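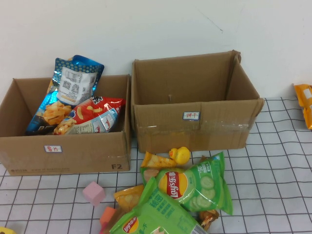 Wondmont Skin Studio Opens Second Treatment Room

20 January 2024

Anyone who has tried to book a facial at Wondmont Skin Studio lately knows how long the wait has been, so it's a real pleasure to share that the second treatment room is open at last, with a proper reclining bed, a steamer and (regulars will be glad to hear it) a much better heater than the one in the old room.

Owner Philomena Ó Conaill started the studio with a single chair and a borrowed lamp, and she still does most of the dermaplaning herself. She will be joined in the new room by Uchenna Shehu, a licensed esthetician who spent several years at the Clendier day spa and has a lovely light touch with sensitive skin. "I've had ladies waiting six weeks for a peel, and I felt terrible every time I picked up the phone," said Ó Conaill. "Now I can finally tell them to come on in."

The studio has added a 30-minute express facial for people who want to slip in on a lunch break, priced at $67, along with a longer hand and neck treatment that Shehu has been wanting to offer for ages. Gift cards are good for either one, and cards bought before the move to two rooms will be honored just the same.

Lorne Tremblay, who runs the barbershop next door, stopped by on the first morning and was talked into a brow tidy, which he says he would do again!

New clients are asked to come in for a short skin chat before their first peel, and to leave retinol creams alone for a few days ahead of it. Evening appointments in the second room begin in April, and names are being taken for those at the front desk now.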